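How to dispute a direct debit on your Grulmont current account

Last updated 2 Jan 2022

This page explains how account holders may query or reclaim a payment collected by direct debit. It applies to personal and joint accounts. Holders of a Pruren business account should follow the separate procedure issued with their account terms.

Before you begin

Have your account number and the statement showing the payment to hand. Check the name of the collecting company carefully. Some companies collect under a parent name, and a payment you do not recognise may belong to a subscription you hold. If the amount differs from the one you expected, look for a notice of change from the company.

Step 1. Contact the company

Where the amount or date is wrong, ask the company for an explanation and note the name of the person you spoke to. You are not obliged to do this before coming to us, but many errors are put right more quickly this way.

Step 2. Complete form 9

Form 9 is available at any branch counter or through the Documents section of online banking. Enter each payment on a separate line. Do not combine several collections into one total. On a joint account, either holder may sign for claims up to 200 euros; above that sum, both signatures are required.

Step 3. Submit the form

Hand the form in at a branch or upload it as a single file. Forms sent by ordinary email cannot be accepted. You will be given a reference beginning with the letter D, which should be quoted in all later correspondence. 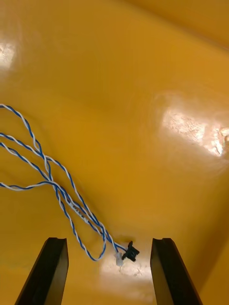 Step 4. Wait for our decision

We will write to you within 2 working days to confirm receipt. If the claim is accepted, the payment is returned to the account from which it was taken. Please note that a refund does not cancel any contract with the company, which may still ask you to pay what is owed.

Step 5. Cancel future collections

If no further payments should be taken, select Mandates, choose the company and press Cancel. A separate cancellation is needed for each mandate.

Complaints

If you disagree with the decision, write to Kinga Antal, Customer Payments, at the Mendudov branch, quoting your reference.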